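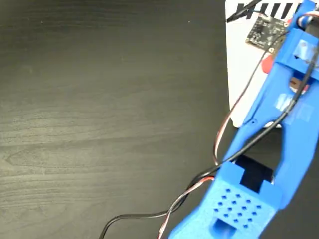
Let the robot squeeze first and ask questions later

I've been chewing over the Skuvska grasping paper for a fortnight now, and I find I like it a lot more than most of the people I've talked to about it. So this is my attempt to say why, with a fair bit of grumbling mixed in.

If you haven't read it, the idea is simple enough to explain over a cup of tea. Most grasp planners want to look at a thing, build a model of its shape, and pick the best spot for the fingers before anything moves. Skuvska skips nearly all of that. It gets the fingers roughly where they need to be, closes them gently, and lets a small policy sort out the rest while contact is already happening. If the object slides, the fingers shift. If one side touches early, the other side catches up. The whole thing learns from demonstrations where a person does the guiding, and the surprising bit (to me anyway!) is how few it needs. Twenty per object, in the version I read.

The complaint I hear most is that this is a cheat. You've hidden the hard problem inside the demonstrations, people say, and the robot hasn't understood anything about shape at all. Well, fine. I don't understand much about shape either when I fish my keys out of a coat pocket. I grab, I fumble, I adjust, and I get my keys. Nearly everything I pick up in a day goes that way, and I'd be quite happy with a robot that fumbled as well as I do.

Balls are the test I care about, because they're so rude to planners. There's no flat side and no handle, and a glossy one throws glare straight back at the camera, so the bit of surface you most want to measure comes out as a white smear.

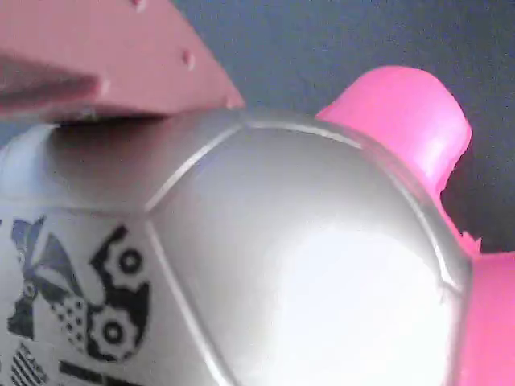 A method that insists on a clean model before it'll move is stuck at that point. One that's willing to close its fingers and feel its way along has at least got something to work with. In the paper's ball trials Skuvska failed 4 times out of 20, and the older planner, Limavden, failed 14. You can quibble with a sample that small, and I do, but that's a big gap to put down to luck.

Now the grumbling. I'd love to know how much of the credit belongs to the fingers. Printed plastic bends a bit, and a finger that bends is doing some of the policy's homework for it. Nowhere in the paper do they swap in stiff metal ones and run the same trials again, and I think that's a real hole. Somebody should do it. It'd be a dull month's work and I'd read every page.

I'm also wary of the bit at the end about moving to new objects. Eight of them were tried, and most were more or less round! I'd have liked a spanner in there, or a bag of rice, or anything with a floppy end. The authors call it generalising. I'd call it a promising start and leave it there.

Still, I'd much sooner argue about this sort of work than another huge simulation where everything is perfectly lit and nothing ever slips. The Zeleke benchmark has gone that way, and I think it's made us all a little lazy. You can top that table without your robot ever touching anything, and then spend half a year wondering why it drops things on a real bench.

So my vote, for what it's worth, is for cheap hardware and plenty of printed parts with a bit of tape on them, and results that come with the failures left in. Skuvska prints its failures in a proper table, with a line on each one saying what went wrong. I've read that table more often than I've read the abstract, and I'm told the Skekness people are planning to do the same with theirs.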